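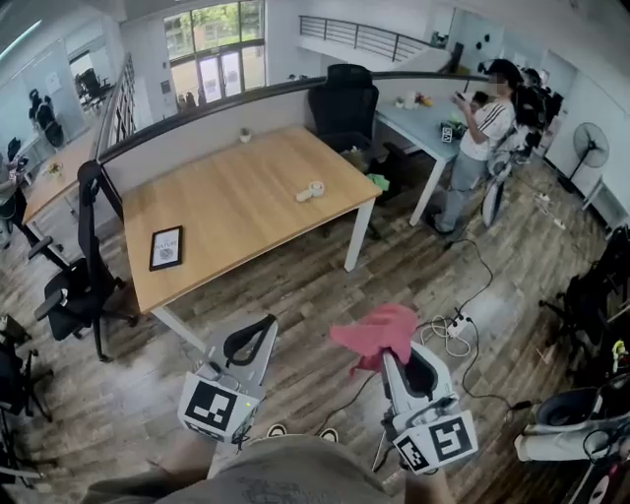
The big desk in the middle of our office.

Pemau hand coffee grinder, long-term review
Posted 2023-10-12 by Jintana Chantharasri

I should say up front that I never meant to own a hand grinder. For years I bought my coffee already ground, in those big bags with the tin tie along the top, and I was perfectly happy with it (my sister will tell you I am easy to please, and she doesn't mean it kindly). Then the electric grinder we had in the office kitchen began making a noise like a lawn mower going over gravel, and Surachet Panyasiri, who sits across from me and had a phone call going at the time, asked very politely if I might look into something quieter. I ordered the Pemau that same afternoon and have been cranking away ever since!

It comes in a plain cardboard box with the grinder, a folding handle, a little brush and a one-page sheet of instructions. No carrying pouch, which I would have liked, and no spare parts. The body is a brushed metal tube, narrow enough that I can get my hand all the way around it, and I have small hands. There's a rubber band around the middle for grip. Mine had a faint oily smell when it was new, so I ran a handful of old beans through it and threw them out, and I'd suggest you do the same.

The adjustment is a dial underneath the burrs with 14 clicks on it. You unscrew the catch cup, turn the dial, and screw the cup back on. The clicks are nice and firm, and mine has never wandered off its setting in a bag. What I don't love is that the numbers are printed in pale gray and wear off where your thumb goes. The 3 on mine is already mostly a memory. I keep it on 6 for the drip cone and 9 for the French press, and I've put a dot of nail polish by each one, so it hardly matters now.

Now, the grinding itself. For one mug it's a pleasure. You fill the top, tuck it against your ribs, and by the time the kettle has clicked off you're done, and the kitchen smells wonderful. The grounds come out even, with very little dust at the coarser settings, and the cup I get from it is noticeably sweeter than what we had before. Lighter roasts are another story. Those beans are hard as pebbles and the handle jerks and catches, and I have to stop and shake my arm out. If you drink a lot of light roast, try somebody else's hand grinder before you spend money on your own.

For a group it is simply too small. We had people in for a meeting last week and I filled that thing over and over, chatting the whole time so as not to look put out, and by the last round the first cups were cold. After that I borrowed the Utel, a countertop electric with a big hopper, from my neighbor for a few days to compare. It is fast, I'll give it that, and it's far better behaved than our old machine. But it takes up half the counter next to the toaster, it leaves a fine brown powder over everything, and it still isn't what I'd call quiet. I gave it back with a bag of beans as a thank-you and didn't miss it much.

Cleaning the Pemau is easy enough once you've done it a couple of times. The whole middle comes apart with your fingers, no screwdriver, and I brush it out over the sink at the end of the week. Please don't rinse the burrs. The sheet says so in capital letters, and I did it anyway the first time and then spent an evening with a hair dryer. Watch out for the small spring, too. Mine shot under the refrigerator and I had to fish it out with a ruler.

On price, I paid 3,000 baht, and I've seen it for 200 less at Jaidee, the kitchen shop near the market, where they'll also let you try the display one if you ask nicely. The Utel costs a good deal more. Replacement catch cups for the Pemau are 300 baht each, which seems steep for a cup with a thread on it, so try not to drop yours on tile.

A few smaller things I wrote down as I went. The handle folds flat and fits in my handbag next to my umbrella. The lid has a tiny window in it that I have never found a use for. Static makes the chaff cling to the cup in dry weather, and a single drop of water stirred through the beans with a spoon takes care of it (Surachet's trick, and a good one). The knob on the end of the handle squeaked for a while, then stopped on its own.

Would I buy it again? Yes, for myself, for one or two cups in the morning and for trips to my mother's, where the only other choice is instant. I'm giving it four stars, and I'd gladly make it four and a half if they would only print the numbers in black.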